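Barasa Furnished Rooms Program
Progress report to the funder, reporting period 2
Work package: desk surfaces and small personal items

1. Status

The work package is on schedule. The desks for the Ulach building have been delivered and placed, and surface checks have started. The item lists for the washroom shelves were revised once in this period. Spending is within the approved line, with one open invoice from Erner for edge repairs.

2. Desk surfaces

The specification calls for a light wood top with a visible grain running in long bands. Grain direction was left to the supplier. The earlier dark tops were dropped in November after residents at the Zevusley building complained that the rooms felt small. The light tops show pen marks sooner, and the cleaning instructions were changed to allow for this.
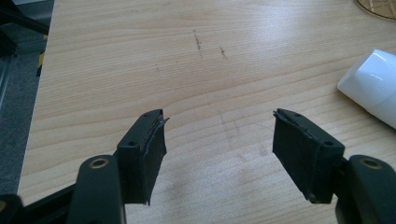
Page last changed: April 6, 2020

Acceptance of a top is based on three checks: flatness along the long side, finish at the corners, and color match within a room. Color match between rooms is not checked. Of the 24 tops delivered, 17 have passed all checks. The others are waiting for a second look at the corners, where the finish was thin on arrival. Erner has agreed to refinish these on site – removal would mean taking the wall brackets down again.

The finish is wiped with a damp cloth and mild soap. Solvent cleaners are not to be used on any top until the supplier has sent the data sheet for the current batch. The request was sent twice. The reply covered the previous batch only.

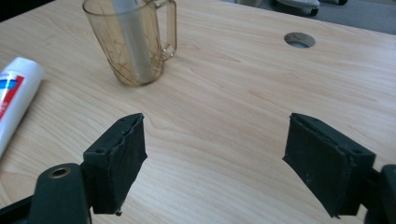 Felt pads for lamps and other heavy items will be issued with the room keys. The pads ordered first were too thick and made small lamps rock. A thinner type is on order, in one pack of 500, enough for both buildings and a reserve. Delivery is expected before the next report.

3. Small personal items

The item list sets out what a resident can be expected to keep at the desk or on the washroom shelf, and is used to fix shelf depth and the position of outlets. Electric toothbrushes were added in this revision. They need standing height under the shelf above, including the neck and brush head, and an outlet close enough for a charging base. The first shelf drawing allowed for a glass and a manual brush only.

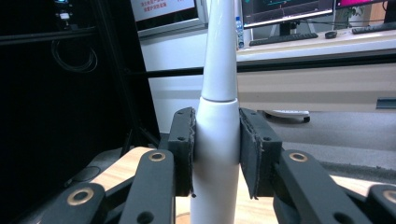 White electric toothbrush, upright. Item list, washroom shelf group.

The upper shelf at Ulach will be raised by one bracket position. At Zevusley the brackets are fixed, and the upper shelf will be shortened on the outlet side. Neither change affects the tile work.

4. Open points

Data sheet for the current finish: outstanding.
Corner repairs: date to be agreed with Erner.
Shelf change at Zevusley: drawing done, price not yet received.

No change to the budget is requested for the next period. If the shelf price comes in above the allowance, the difference will be taken from the reserve for fittings and shown as a separate line.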